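Condorik Help Desk
Ticket: Faint line prints around every marker label
Product: Condorik label layout, version 4
Label stock: Plustine matte white sheets, box of 400
Status: Solved
Opened by: customer

Monday, 9:10 a.m. -- customer

Hi! First of all, I love this program. We label a whole set of white blocks with square black-and-white markers, and before we switched to Condorik I was lining them up by hand in a drawing program. Now I type in the size and out they come, crisp as anything.

One thing is bugging me, though. Every label comes out with a faint line all the way around it. It's outside the black square, right where the white margin ends. I have the outline set to "none" in the layout, and it's "none" in the preview too. Then I print, peel, stick, and there it is.

Once the label is on a white block the line is very easy to spot up close, because there's nothing else on the face to look at. I'd like clean white paper going straight into clean white block, if that's possible.

What I've tried so far:

Printed a blank sheet. No line.
Printed the same marker as plain black on ordinary copy paper. Line is still there, so it isn't the label stock.
Turned the outline on, saved, turned it off, saved again. No change.
Restarted everything.

Monday, 9:45 a.m. -- Condorik support

Thanks for the careful write-up, and the plain paper test is a great help. It rules out the sheets.

Could you tell us three things? Is the line solid or broken up? Does it sit the same distance from the black square on all sides? And which template did you start from? If you can attach a look at a finished label on a block, and the rest of the set, please do.

Monday, 11:20 a.m. -- customer

Happy to! The line is broken up, dotted or maybe dashed, it's so fine I go back and forth on it. It's even on all sides as far as my ruler can tell. The template is the "Square marker, wide margin" one with the margin set to 5 mm.

Tall block first, then the table with the cube over at the far left.

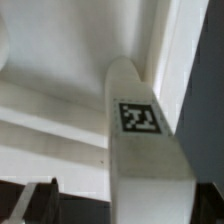
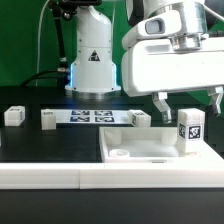
I should add that I also get a grayish smudge on some faces, and I can't decide if that's the same problem or a separate one. It wipes off some blocks and not others. The blocks have a lovely smooth finish that I really don't want to scratch, so I've been going at it very gently with a dry cloth.

Monday, 1:05 p.m. -- Condorik support

Perfect, that narrows it down a lot. We think you have two separate things going on.

The line: "Square marker, wide margin" carries a cut guide on its own layer. The outline setting doesn't touch it. The guide is hidden in the preview and is supposed to stay hidden in print, but in version 4 it comes back if the page is scaled. Can you check whether your print dialog is set to anything other than full size?

The smudge: our program can't be causing that one on its own, but we have seen gray marks from toner rubbed off a sheet while it's still fresh from the printer. How long do you leave the sheets before you start peeling?

Monday, 1:30 p.m. -- customer

Oh wow, yes. The dialog says 70 percent! I set that ages ago for a batch of smaller labels and it must have stuck. I've been making my markers bigger in the layout to get the right size on paper, which now strikes me as a pretty silly way to go about it.

As for the sheets, I leave them no time at all. I peel them right out of the tray, standing at the printer, because I enjoy it so much.

Trying full size now.

Monday, 2:15 p.m. -- customer

The line is gone! I printed one sheet at full size, put the markers back to their real measurements, and the margins are beautifully clean. I held a new label next to an old one under the desk lamp and the difference is lovely.

The smudges are still a maybe. I let this sheet lie flat on the counter while I had lunch, then washed and dried my hands and handled the labels by the edges only. No gray on the first block so far. I'll do the rest of them the same way and report back.

One more question while I have you: what's the best way to take the old labels off? They're stuck down very well (good job, Plustine) and I don't want to leave glue behind.

Monday, 3:00 p.m. -- Condorik support

So glad the line is sorted! On removal, we'd go by the Plustine leaflet in the box if you still have it. Our own habit here is to lift one corner with a fingernail and pull slowly, back over itself and low to the surface. Test any cleaner on the underside of a spare block before using it on a face you care about. And please go easy near the seams, where a liquid can creep in.

We've logged the cut guide as a bug. Until it's fixed, keep scaling at full size, or delete the layer called "guide" from your copy of the template.

Friday, 10:40 a.m. -- customer

Reporting back! All the old labels are off and the new ones are on. The slow pull worked on nearly all of them. Two left a bit of paper at the corner, and a Brandura soft eraser rolled that right up. No new smudges anywhere, so it was my hands and my impatience the whole time.

I also deleted the guide layer and saved the template under a new name, then tried it at 70 percent just to see. Clean! So both of your fixes work.

The old Kjærgaard storage trays are getting fresh labels next, with the same template. You can close this one. Thank you!

Friday, 11:00 a.m. -- Condorik support

Closing as solved. The bug stays open on our side and you're on the list to hear when the update is ready.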